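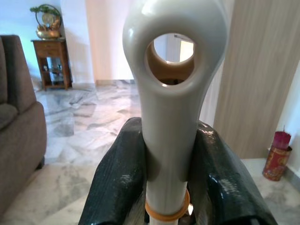

Ticket 173, opened April 2025
Product: Trodow steam mop
Status: open again, sorry!

Hi, me again. The mop still cuts out after a couple of minutes and the light goes from green to flashing red. I've done the descale with the Mimerach sachets (2 of them, as it says on the box) and swapped the pad, and I've tried a different socket in the hall. Same thing every time.

Update: your colleague on the chat asked for the error code. It's 188, which isn't in my booklet – mine stops at the filter page.

Update 2: right, I left it unplugged overnight with the tank out and it ran for the whole kitchen floor this morning! Then it cut out in the bathroom. So it's better but not fixed. The tank does seem to sit a bit proud on the left, if that helps?

I bought it from Grultero last August so it should still be under guarantee. Could you send a new tank seal first, before I box the whole thing up? I've still got the receipt.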